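The Square Slice
In praise of toast, the smallest meal worth setting a table for
2025-05-21
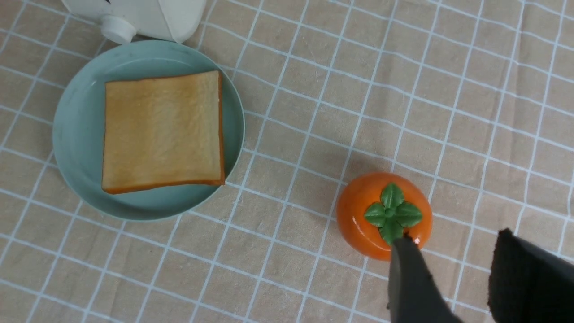 My grandmother ate toast at a laid table every morning of her adult life. She could be running for a tram, there could be plasterers in the hallway, and still the cloth went down first, then the plate, then the bread. I thought this was mad until I was well into my thirties and eating most of my breakfasts over the sink. Then one grey week I tried it her way, and I have been boring my friends with it ever since. A checked cloth, beige with fine white lines, a teal plate with a low rim, one square slice sitting in the middle: it takes hardly any time to put together and it changes the colour of the whole morning. Pale gold looks wonderful on teal! I've tried white plates, and a speckled grey one I paid far too much for, and neither does the same favour to a crust.

So, toast. I have spent the past few months talking to bakers, rummaging through second-hand crockery and working my way through a frankly silly amount of bread, and I'm more in love with it than when I began.

Start with the loaf. The square slice has been out of fashion in the sort of cafe I usually write about, where everything comes off a great craggy sourdough with holes big enough to lose the butter through. I love those loaves. But a tin loaf gives you a flat, even face that browns from corner to corner, and butter spreads on it like paint on a primed wall. The bakery I keep going back to, Sellemden, still bakes its sandwich loaf in lidded tins, and in December, when everyone for miles around wants stuffing and bread sauce, the ovens turn out 2,000 of them in a week. It's a plain white loaf with a bit of milk in the dough. Ask for it unsliced and cut it yourself, a good thumb's width if you have the nerve.

Day-old bread toasts better than fresh. A loaf still soft from the oven steams inside the toaster and goes leathery, while yesterday's has dried just enough to crisp at the surface and stay tender underneath. Two days is fine too, and by the third I turn the dial down a notch.

Then there's colour, which starts more arguments than any other part of breakfast. I asked readers of our kitchen newsletter how they liked theirs and got 813 replies, some of them several paragraphs long, one with a paint chart attached. Golden won easily, though the dark toast people were the better writers. I'm a pale golden person myself, a light tan across the face with a deeper orange-brown at the crust, and I'll defend it against anyone. You can still taste the wheat. Marmalade wants something darker, I admit, and so do sardines.

The plate matters more than I expected. A rim, even a shallow one, keeps the crumbs off the cloth, and a flat middle lets the slice sit square instead of rocking about. I favour a matte glaze because I like the feel of it, although knives can leave grey marks on some of them (a paste of bicarb soda and water usually shifts those). Side plates are often too small for a proper tin-loaf slice. Look for one that leaves a band of colour showing all the way round. Riltar, the homewares shop tucked in behind the fruit market, keeps a shelf of odd single plates for people like me who have no interest in matching sets, and I've come away with something nearly every time.

As for the cloth, any cotton or linen will do, and creases are welcome. Mine gets shaken out over the back step and washed when it needs it. I never iron it. A printed grid is very forgiving of crumbs, and I find those straight lines oddly cheering before I've had any tea.

Butter should be soft, salted, and put on while the toast is hot, unless you're a member of the other camp, who let it cool so the butter stays in cold yellow lumps. I went over to their side for a fortnight and understood the appeal, particularly with honey. Vegemite needs the hot method. So does cinnamon sugar, which I mix by eye in an old jam jar and keep beside the kettle.

If you're making toast for a crowd, skip the toaster altogether. Lay the slices on a rack over a tray, set the oven to 200 degrees, and you can do about 20 in one go, turning them once. They'll hold their crispness if you stand them upright afterwards. Stacking them flat makes them sweat, and after all that trouble with the loaf it's a pity to serve it limp.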